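April, notebook, mostly for me and whoever has the provenance cupboard after me

Started the morning on the Seruddale material again. It's the loan box of shell and bone ornaments that came to us by way of the old Szczepańska collection, and the question from upstairs is a simple one: can we say where each piece left the ground, and who signed for it? Simple to ask, anyway!

The register says 103 pieces. I have 59 with a number inked on the object itself, and the rest go by paper tags, some of them tied to the wrong thing (one tag says "comb, broken" and it's on a bead string, so make of that what you like). I've left every tag where it was and just written it all down. Please don't tidy them, even the silly ones.

The good find was in the accession ledger, page 11. There's a line in a different hand that says "held for Trurkside, to be asked for." Held is a funny word. You don't hold something for somebody if you think you own it, and I'd like that line to go into the letter word for word. I photographed it twice, once with raking light, because the last two words are faint and I had read them as "to be asked first" for most of an hour – a very different letter!

Things to chase:
The shipping list. The ledger points to one and it isn't in the folder.
Nine pieces with no number and no tag. I've put them in their own tray under "unassigned" and I'm not guessing.
Whether Goneo still has the old card index on their server, or only the scans from the second batch.

I also went back and forth about the word "donated" in our catalog. It's in every entry, and I can't find one sheet of paper behind it. I've changed my own draft to "received" and left a note in the margin. Somebody may want to argue and that's fine, I'd enjoy it.

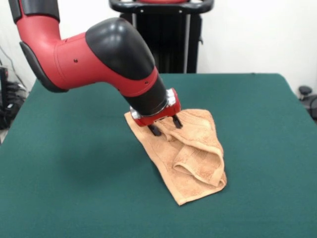

Collections History and Returns Group – Workroom Notebook

After lunch I typed up the ledger pages and compared the spellings of the village name. Four versions so far, and the oldest looks closest to what the Trurkside people used in their own letter, so I'm using theirs from here on and keeping the others as search terms.

Stopped at 4:30. Ledger is back on the second shelf, ribbon at page 11. Next up is the shipping list, then the unassigned tray with a better lamp.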